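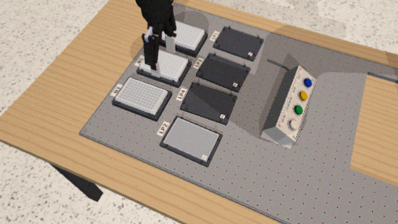

## 3 Einrichtung und Wartung der Plattenzelle

Die Handhabungszelle wurde vor den Versuchen vollständig neu eingerichtet und parallel im Simulationsmodell nachgeführt. Grundlage ist die Lochrasterplatte, auf der die Halter für die Mikrotiterplatten und die Ablagenester in zwei Reihen angeordnet sind. Jede Position trägt ein Etikett, dessen Bezeichnung mit dem Eintrag in der Positionstabelle übereinstimmen muss.

### 3.1 Einlernen der Positionen

Das Einlernen erfolgte nach der Anleitung von Judite Carrilho (Werkstatt Cemham). Der Greifer wird mit geöffneten Fingern über die Platte gefahren, abgesenkt und auf parallele Anlage der Fingerpads geprüft. Der Anfahrpunkt liegt 7 mm über der Greifhöhe. Für das Schließen ist eine Wartezeit von 300 ms hinterlegt — kürzere Werte führten zu Abbrüchen beim Anheben.

### 3.2 Wartung

Die Fingerpads werden nach 3000 Greifzyklen getauscht. Im Dauertest traten nach 686 Zyklen erste Lageabweichungen auf. Ursache war ein gelockerter Halter, nicht der Greifer. Die Schrauben wurden nachgezogen und die betroffene Position neu eingelernt.

Offen ist die Übernahme der korrigierten Koordinaten in die Steuerungssoftware Greltasov. Sie ist für Mai vorgesehen.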